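Housekeeping Methods 2, Handout 4
Small Bathroom Articles: The Two-Part Soap Dish
Trosteck Training Center, revised 9/24/24

4.1 Parts and terms

A two-part soap dish consists of a tray and a base. The tray carries the bar. Its floor is slotted so that water leaves the underside of the soap. The base collects that water and keeps it off the counter. Some models add a lid, used mainly for storage and travel.

The terms "tray," "base" and "lid" are used in this handout and on the practical sheet. Do not write "top" and "bottom" on the sheet, as both words have been read as meaning the lid.

4.2 Taking the dish apart

Work on a clear, flat surface. Remove the lid first and set it down away from the dish. Lift the tray straight up. Tilting it while the base holds water will spill the water over the rim.

A colored tray over a white base makes soap residue in the slots easier to find. A clear lid should be checked against the light, where film shows as a dull patch. 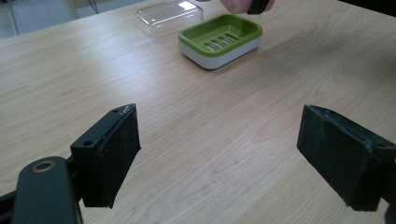
Thaddäus Reisinger: In the Endale guest rooms we stopped putting lids back on at all. The bar never dried and we were throwing out half of it. Should the sheet say lid off by default?

Yes, for any dish in daily use. The sheet now reads "lid off, stored dry." A lid goes on only when the bar is dry to the touch and the room is being closed.

4.3 Cleaning

Scrape loose soap from the slots with a wooden pick. Soak tray and base in 900 ml of warm water at 34 degrees C. Hotter water is not needed and softens the residue into a paste that smears. Brush along the slots, then across them. Rinse under running water.

Hard-water scale on the base is treated separately with diluted vinegar. Rinse again before drying.

4.4 Drying and the work surface

Stand the parts on edge on a folded cloth. Wipe the table before setting anything back on it. On pale wood surfaces, wipe with the grain and follow with a dry cloth. Soap film on a light surface is hard to see from directly overhead; check it from a low angle.

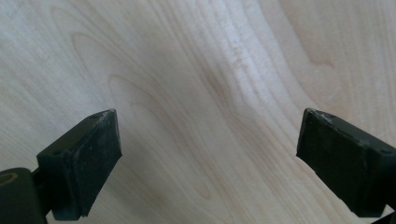

Reassemble in reverse order: base, tray, bar. The tray must sit level on the base. If it rocks, look for residue under the rim before assuming the part is warped.

4.5 For the practical

Bring your own cloth and pick. Read section 2 of the Forkitz notes on hard water beforehand. Completed sheets go to Andri Nägeli.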